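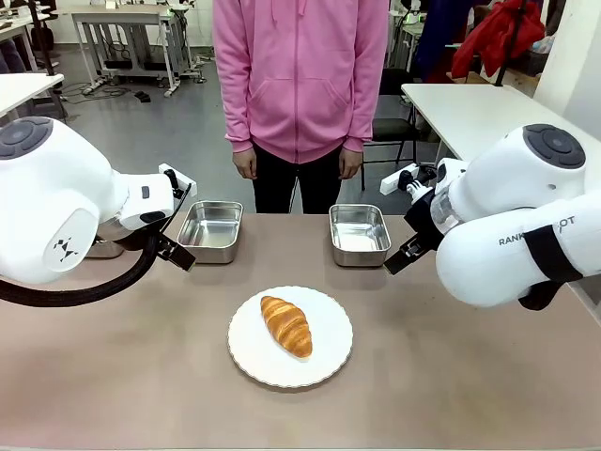
**Lamination: butter breaking into flakes at the second fold**

**kjuntunen** wrote:

Third batch in a row with the same fault. Dough is 3,141 g total for the cafe order, 8 g salt short of what the old sheet called for because we moved to salted starter. Butter block goes in at 13 C, dough at 4 C. First fold is clean. On the second, the butter cracks and I can see pale islands through the top layer. Baked crumb is bready near the base and open at the top.

Sheeter is a Boser, reduction steps unchanged since May. Flour is Nallano type 55. Suggestions?

Kalevi Juntunen

---

**proofbox_70** wrote:

Your dough is too cold for that butter. The block leaves the bench pliable, then sits against 4 C dough through the rest and sets hard. Shorten the rest between folds or bring the dough up to 7 or 8 C before you sheet.

---

**grusen_mill** wrote:

Disagree. I run 3 C dough every morning with no cracking. Look at the butter first. What is it?

---

**kjuntunen** wrote:

Buzatu sheets, 82 percent. Rest is 70 minutes in the walk-in.

---

**proofbox_70** wrote:

> I run 3 C dough every morning with no cracking.

For how long between folds, though? 3 C with a 20-minute rest is a different case from 70 minutes.

---

**grusen_mill** wrote:

25 minutes. Fair point on the rest. I still say the butter matters. Winter butter and summer butter from the same dairy don't bend the same way at 13 C. Cut a strip, warm it to 13, wrap it around a rolling pin. If it splits, no rest schedule is going to save it.

---

**tallow** wrote:

Also check the step size on the sheeter. If you drop more than a third of the thickness in one pass, cold butter will tear whatever brand it is. The bready base is a separate problem. I'd look at the proof. 120 minutes at 26 C is where I land for a dough like that, and anything over 28 C melts butter out of the bottom layers.

---

**kjuntunen** wrote:

Strip test: bends, small cracks on the outside of the curve. Rest cut to 30 minutes, dough at 6 C, two extra passes per fold. No islands on the second fold. Proof was at 29 C by a separate probe, with the cabinet display reading 26.

---

**grusen_mill** wrote:

Small cracks is a marginal pass. Try the block at 14 next time, before you change anything else.

---

**proofbox_70** wrote:

I would leave the block at 13 and fix the cabinet first. Three variables moved in one batch already.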